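The Weight of a Sheet

Bed linen is sold on numbers, and most of the numbers don't describe what buyers think they describe. Thread count is the best known. It is also the one that textile technologists mention least when asked how a sheet will behave after a winter of washing. Mass per unit area, yarn size, weave, fibre length and finish all have more bearing on the matter, and few of them appear on the packet.

Thread count is the number of warp and weft yarns in a square inch of cloth. A plain-woven cotton of the ordinary sort will sit somewhere between 180 and 300. Above that range the yarns have to be finer, because there is only so much room, and above 500 or so the figure usually depends on how the yarns are counted. A two-ply yarn is two strands twisted together and inserted as one. Count it once and the sheet is a 300. Count each ply and the same sheet is a 600. Multiple-pick insertion, in which several fine weft yarns are laid in together on one pass, gives similar room for interpretation.

Koteo, a small mill that weaves for hotels and for its own label, stopped printing thread count on its packaging and now gives the cloth weight in grams per square metre, together with the weave. Its lightest percale is 122 grams. The company's trade catalogue lists yarn size beside it, in the cotton count system, where a higher number means a finer yarn. The retail packet leaves the yarn size off.

At 122 grams per square metre, a flat sheet for a queen bed comes to well under a kilogram. That has consequences in the laundry. A lighter cloth holds less water after spinning, dries faster on a line and takes less energy in a dryer. It also has less fibre in it to lose. Each trip through a tumble dryer removes some cotton as lint, and a sheet that starts light reaches the point of visible thinning earlier, usually in the band where the shoulders and hips lie.

Weave

Percale is a plain weave: one over, one under. Each yarn is locked by its neighbours at every crossing, giving a matte surface and a crisp hand. Sateen floats the yarn over several others before it dives under one. The floats reflect light evenly, which produces the sheen, and they allow the cloth to drape more closely. The same floats are exposed to abrasion. A fingernail or a rough heel will catch a float that it would slide across in percale, and pilling tends to start there.

Twill sits between the two and is less common on beds than it used to be. Its diagonal structure resists tearing and hides soiling fairly well. Some institutional suppliers still use it for drawsheets. Flannelette is generally a plain or twill weave that has been napped, meaning that wire-covered rollers have raised fibre ends from the surface. The nap traps air. It also comes off in the wash, and the first few loads after purchase should be done separately from anything dark.

Creasing is mostly a matter of fibre. Cotton and linen are cellulose, and the long molecules in cellulose are held to one another by hydrogen bonds. Moisture breaks those bonds. When a sheet is folded or slept on, warmth and perspiration allow the chains to shift, and as the cloth dries new bonds form in the bent position. The crease is then set. Ironing with steam runs the process again with the cloth held flat. Linen creases more sharply than cotton, having more crystalline fibre and less stretch. Polyester barely takes part, which explains the popularity of blends among people who don't iron.

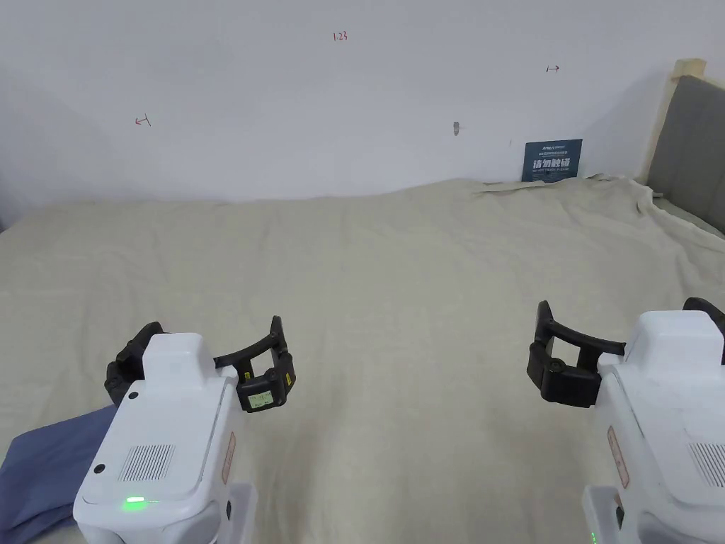
Use the dryer as little as the weather allows, wrote one reader of an earlier column on this subject, and take the sheets off the line while there is still a trace of damp in them. Folded at that stage and smoothed by hand, they need no iron at all, the letter went on, and a set bought for a first flat is still in service. Crease-resistant finishes came in for some scorn. The writer had tried them twice and found the cloth went stiff and then split along the folds.

The complaint has a technical basis. Easy-care finishes work by cross-linking the cellulose chains with a resin, so that they can't slide past each other when moisture gets in. A chain that can't slide also can't share load with the chains beside it. Tear strength and abrasion resistance both fall, sometimes by a third or more in heavily treated cloth, and repeated folding along the same line puts all the strain in one place. Mills offset the loss by starting with a stronger base cloth, adding a softener or blending in polyester. Modern low-formaldehyde resins are gentler than those used decades ago, but the trade-off remains.

Damp folding does work, within limits. The cloth should feel cool to the back of the hand without leaving any moisture on it. Anything wetter goes into the cupboard as a mildew risk, particularly in coastal towns where the cupboard air is humid to begin with. Hanging the folded sheet over a rail for an hour in a dry room deals with the remainder.

What a wash test shows

Shao, a contract textile laboratory, runs laundering trials for manufacturers who want something firmer than customer reviews. The usual arrangement is to cut samples from the middle of the roll, mark out a measured square on each one, and put them through repeated cycles of washing and drying. Shrinkage is read off the square. Tensile strength is measured on strips pulled to breaking in both the warp and weft directions, and colour change is graded by eye against a grey scale under a standard lamp.

Most of the shrinkage in a cotton sheet happens early. Weaving and finishing hold the yarns under tension, and the first hot wash lets them relax. Cloth that has been mechanically pre-shrunk loses very little after that. Untreated cloth can lose five per cent or more of its length, a good ten centimetres on a flat sheet and enough to make a fitted one pull off at the corners. The warp normally shrinks more than the weft, having been held tighter on the loom.

Strength falls more slowly. In one long trial on percale from a single roll, Shao carried the work on through 1,273 individual strip tests. The warp held up well. The weft lost strength earlier, and the difference was greatest in samples washed with an oxygen bleach at the hottest setting. Samples washed at 40 degrees with ordinary detergent were still serviceable at the end of the trial, although they had thinned and their colour had moved half a grade.

Laboratory washing is not domestic washing. It leaves out body oils, sunscreen, pets, and the nightly rubbing of cloth against skin and mattress, which accounts for a large share of real wear. It also leaves out sunlight. Ultraviolet light degrades cellulose and fades most dyes, and a sheet left on an Australian line through a January afternoon is getting a fair dose. Pegging out in the early morning and bringing the load in before noon reduces it. Coloured sheets can be hung inside out or doubled over, with the back of the cloth taking the sun.

Size and fit

A good deal of dissatisfaction with sheets has nothing to do with the cloth. Mattresses have become deeper. A fitted sheet cut for a wall of 30 centimetres won't stay on a mattress of 38, and a topper adds to the problem. Buyers should measure the mattress with the topper in place, from seam to seam at the side, and allow a few centimetres for the tuck and for shrinkage.

Brultavlow, a range aimed at deep mattresses, is cut in 3 wall depths and runs the elastic around the full perimeter instead of confining it to the corners. Full elastic spreads the tension and keeps the long edge from riding up. It also fails as a single length. Once the elastic has perished in one spot, the whole hem goes slack, whereas corner elastic can be unpicked and replaced one piece at a time. Heat is the main cause of failure in either case, and a fitted sheet taken out of the dryer early will keep its grip longer.

Flat sheets are more forgiving. The standard queen flat in most shops leaves enough overhang for a tuck at the foot and both sides, provided the mattress is of ordinary depth. On a deeper one it's worth buying the next size up. A king flat on a queen bed costs a little more and adds some bulk to the wash, and hotels have done it for years.

The second life

Worn sheets rarely wear evenly. The centre goes first while the edges, which have spent their time tucked under or hanging free, may be close to their original strength. The old remedy was sides-to-middle: cut the sheet lengthwise down the centre, join the 2 outer selvedges with a flat seam, and hem the raw edges. The result has a ridge down the middle that some sleepers notice. It will generally give a few more years, and a cloth that isn't worth that trouble will still yield pillowcases from the side panels.

Recycling at industrial scale is harder. Mechanical recycling tears the cloth back to fibre, shortening it, and short fibre makes weak yarn that has to be blended with new cotton. The Ploltotier project, which collects retired linen from motels and hospitals, sorts by fibre content before shredding and rejects any blend it can't identify. Pure white cotton is the most useful feedstock. Polycotton goes to wiping cloths and insulation padding. Elastic must be cut off by hand, and fitted sheets are accepted on that condition.

Care labels should be left on for this reason. A sorter with a bale of unlabelled cloth has to rely on feel, a burn test or an infrared scanner, and the first two take time. Anyone who finds labels scratchy can unpick them and stitch them back inside the foot hem, where they will still be legible when the sheet is finished.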